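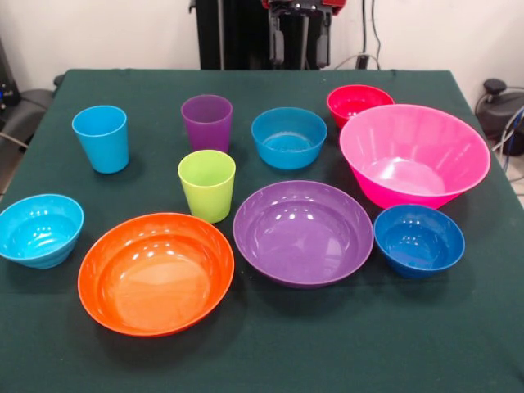 Mooring Buoys Placed at Salian Wreck Site

VOLAVDALE – The Volavdale dive club has finished placing 4 mooring buoys over the wreck of the Salian, a wooden freight steamer that lies at the north end of Plandasance Bay. The buoys are open to all dive boats starting in March.

Until now, boats visiting the site have dropped anchor on or near the wreck. Club divers found anchor damage along the port rail and on the planking near the stern, where a section of deck 15 feet long has come loose from its beams. The bow and the boiler are in better shape.

Each buoy is tied to a concrete block set well clear of the hull. A line runs along the bottom from each block to the wreck, so divers can find their way in low visibility. The buoys are white with a blue band and are numbered from the shore side out. Only one boat may tie up to each buoy at a time, and stays are limited to 5 hours.

The work was done from the club's boat, the Nidero, over 19 dives. Depth at the site made for short bottom times, and the two outer blocks had to be moved after the first attempt put them on soft mud.

Boats should no longer anchor inside the buoy field. Divers are asked not to tie lines to the wreck itself and to leave all fittings and loose items where they lie. The wreck is open to certified divers only – training dives should use the shallow end of the bay.

A site sketch showing the buoys and bottom lines is available at the Volavdale boat ramp and from the club. Missing or drifting buoys can be reported to the club at any time.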